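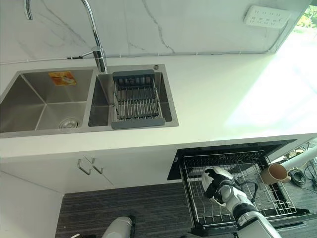

Mandla Mnguni asked after the last class whether a local artist's life must be told from birth to death. It need not be, and for the short biography (22% of the mark) I would even advise against it.

## Writing the life of a local artist

Our case is the painter and puppet maker of Blackwood whom we read in the course pack. She came to the town at middle age, taught evening classes at Nondesa Hall, and left 5 sketchbooks. Her early years are almost without documents – one school register, one letter to a cousin.

**Where to begin**

- Begin in the town, with a work the neighbours still remember. For her it is the theatre curtain.
- Go back to the childhood later, in two paragraphs at most.
- Do not write "she always loved colour" unless a source says so.

**Sources**

Obituaries are useful but they flatter. Compare them with exhibition programmes, and with the Rikier letters (box 2). The dates in the letters are in her own hand; the labels on the box are not, and one of them gives June for a show that opened in autumn.

**For next class**

Read the Vurus interview, second half only. Bring one paragraph of your own draft, printed, with the sources written in the margin.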